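Tullance Handheld Gripper Set

Task capture for small-part handling cells

The Tullance set is a pair of hand-held grippers used to demonstrate a handling task to a Zenitz cell controller. The operator performs the task at a table with both grippers. Tullance records the position of each gripper and the opening of its fingers, and the controller converts the recordings into motions for a two-arm cell. No teach pendant is used and no path points are entered by hand.

The set is intended for plants that change over often and do not have a programmer on every shift. Typical work is picking, placing, presenting and sorting of light parts that do not need force control.

How it is used

A task is recorded as a series of short demonstrations. Each one starts from a neutral position, covers one pick or one placement, and ends with the fingers open and clear of the part. Between demonstrations the part is moved to a new spot on the table. Variation in the start position matters more than speed, and operators should work at a pace they could hold for an hour.

Position is read from printed marker cubes at the base of each gripper. At least one marked face has to stay in view of the camera throughout. A sleeve or a crossed wrist that hides both cubes will void the recording, and the controller flags it at upload.

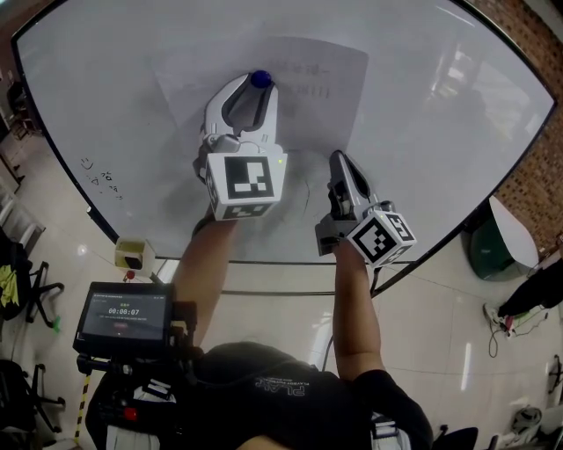
Start with simple objects before moving to production parts. A ball or a block is enough to check finger travel and tracking, and an operator new to the set should complete 70 such demonstrations before recording anything that will be released to a cell. Matte surfaces are preferred. Strong glare on the table lowers tracking quality, so blinds or a dull mat are worth having in rooms with large windows.

Effect on staffing and work

At the Tralbridge plant, the set replaced pendant programming on the insert sorting line. The first released task was built from 694 demonstrations, of which 127 were rejected for hidden markers or incomplete grasps. The recording was done by the line operators themselves, in turns, over the course of October.

Jobs on the line changed as follows. Manual sorting fell from a full-shift position to exception handling. Operators now divide their time between the cell, the recording table and final inspection. Change requests that used to wait for an outside integrator are handled on site, usually within the shift that raised them.

Parvathi Kamath, production lead at Tralbridge, reports two effects that were not in the original plan. Wrist complaints on the line went down – and demand for recording time went up, to the point that a booking sheet was needed. She also notes that recording is tiring in its own way and should be rotated like any other station. Tralbridge limits it to 70 minutes per person per shift.

Sites should settle job grading before the first recording session. Demonstration is skilled work, and the recordings of an experienced sorter are measurably better than those of a new hire.

Ordering

Order number 357 covers the left and right grippers, marker cubes, cables and one spare set of fingers. The camera mount and the Zenitz controller license are ordered separately. Marar supplies replacement fingers and reprinted marker faces. Do not photocopy marker faces – small changes in scale cause position errors.

Last updated: August 12, 2023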